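Wandgate Household Guidance
Storing Potting Supplies Indoors

Residents who keep houseplants through the winter often find that the supplies take up more room than the plants. Soil, plant food, gloves and small tools are best kept together in one corner, on a floor that can be swept and close to a wall that can be wiped. The following advice applies to a closet, a utility cabinet or the end of a hallway.

Prepare the corner first

Remove everything before cleaning. Begin at the top of the walls and finish at the floor, using a dry brush for the seams and a damp cloth for the flat surfaces. Smooth white panels show smudges readily, and a drop of dish soap in warm water is sufficient for most of them. Metal edging requires more patience. Grime settles in the grooves, and crumbs collect at the foot of an upright where a broom does not reach.

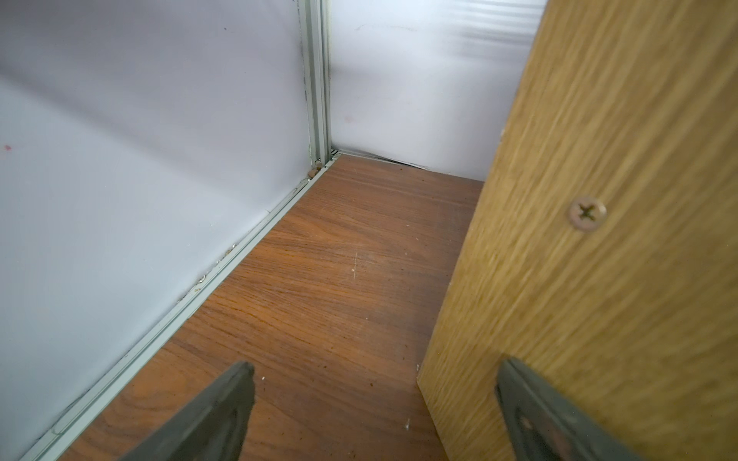 An old toothbrush is suitable for grooves of this kind, followed by the narrow nozzle of a vacuum cleaner. Wood-grain flooring should be wiped with a well-wrung cloth and allowed to dry completely before any bag is set down on it. The Hafstein building office recommends that storage corners be cleaned in this manner each November, when balcony plants are brought inside.

Bags of soil

An opened bag of potting soil should not stand directly on the floor. It slumps, and the contents work their way out at the fold. A plastic basket with a perforated base makes a convenient holder: it keeps the bag upright and lifts out in one piece when the floor is to be washed. Fold the top over twice and fasten it with a clip before moving the bag. Large bags are to be lifted with one hand at the top and one beneath. A crumpled corner will hold for a short distance, but the plastic stretches.

Smaller bags may be kept on a low shelf with their printed faces outward. Place the lightest on the upper board and the heaviest on the lower.
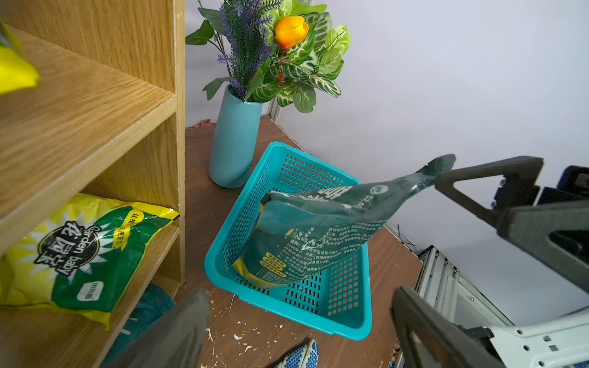

Vases and artificial flowers may share the corner if there is room, though they gather dust quickly and should be stood well back from the place where soil is poured. Artificial stems can be rinsed under cool water and left on a towel overnight.

Shelves and wall racks

A two-tier shelf unit is adequate for most households. Leave a gap of a few inches beneath the lower board - a small scoop is easily lost there, but a closed base is harder to sweep around. Soft packets should be stood on end where possible. When they are piled, the front ones slide over the lip of the shelf. Wire racks and mesh baskets fixed to the wall are useful for boxes and pouches that would otherwise be crushed.

White fragments on the floor are best gathered with a damp cloth, as a dry broom scatters light material. Work gloves should be shaken out of doors and hung by the cuff. 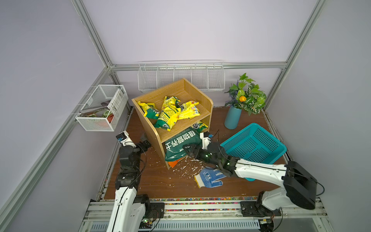

Elínborg Kragh writes that she gave up standing her soil on the bottom shelf altogether, having found that the bag leaned out over the edge however firmly it was pushed back. She now keeps it in a lidded bucket beside the unit and uses the lower shelf for empty pots.

A lidded bucket is an acceptable alternative, provided that the soil is not sealed in while wet. Leave the lid ajar for a day after filling.

Inquiries about wall fixings may be left at the Hafstein office. Drilling into shared walls requires written permission.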